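Equipment Planning Group - Minutes
Rolham site, meeting room 2
02/02/2019

**1. Minutes of the previous meeting**

The minutes were approved without change. The action on floor loading in the Menzies building remains open and is carried forward.

**2. Sorting cell: robot arm and gripper**

The engineering lead presented the budget request for a single-arm sorting cell. Two quotations were received, from Stulmont and from Nornus. The Nornus price was lower but left out the controller license and operator training. With both added, the difference was judged too small to decide the matter.

Members discussed whether a two-finger gripper would be enough for the ring parts, or whether a vacuum tool should be included in the first order. The production representative noted that the rings are open through the middle and offer little surface for a suction cup. The simulation work was carried out with fingers only. In the simulated cell, rings are handled in a divided tray, with one compartment lined in red and the other in green.

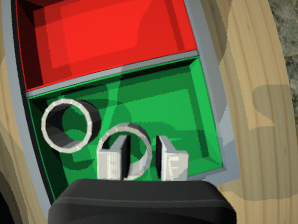
**3. Trays and fixtures**

The group agreed that trays should be bought separately from the arm. An order of 42 trays was proposed. Finance asked that this be reduced to 35, with the remainder to be considered in April if the cell goes ahead. Agreed.

The question of wall height was raised. Engineering will confirm the clearance needed between the fingers and the tray walls before a drawing is released.

**4. Budget position**

The unspent balance on equipment line 233 may be used for trays and spare fingers. It may not be used for the arm itself, which requires a capital request. One member asked that maintenance costs for the second year be shown in that request - these were missing from the last two submissions.

**5. Actions**

- Engineering: obtain a revised quotation from Nornus on the same basis as Stulmont.
- Engineering: confirm finger clearance and tray wall height.
- Finance: prepare the capital request form.
- Production: supply sample rings to both vendors.

**6. Next meeting**

To be held in April at Rolham. Papers are to be sent to the secretary one week ahead.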